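Munside Residence – Room and Pantry Safety Checklist
Section 4: Snacks and small items kept in rooms
Inspection date: October 20, 2025
Inspector: Jolán Halász
Reviewed by: Lộc Âu

4.1 Packaged food is sealed at both ends – Satisfactory
Comment: Crimped seals to be checked by eye. Any packet with a split seam is to be discarded.

4.2 Date stamp present and not passed – Satisfactory
Comment: The cracker bar is stamped 2025/11/23. The stamp is read as year, month, day.

4.3 Small goods stored off bedding and cloths – Action required
Comment: Food, sponges and small boxes should be returned to a lidded bin at the end of each day.

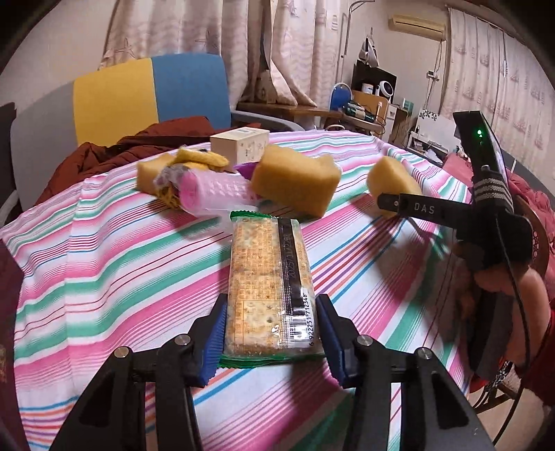
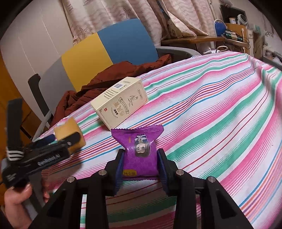
Item 4.3: striped cloth or blanket in use as a surface for small goods.

May residents keep sealed snacks in their rooms overnight?
Sealed snacks may be kept overnight in a lidded bin, provided the bin stands at least 30 cm above the floor. Opened packets must go back to the pantry.

4.4 Cloths and blankets laid flat, with no trip hazard at the edges – Monitor
Comment: Wrinkled fabric should be smoothed before anything is set on it. Coloured bedding may be washed with the regular load.

4.5 Clothing hung on hooks – Action required
Comment: Jackets are not to be left over table edges. Two more hooks have been requested from Clevaseck.

4.6 Cables and straps kept clear of walkways – Satisfactory
Comment: None.

Items marked "Action required" are to be corrected within two weeks and reported to Imre Kiss at the front office.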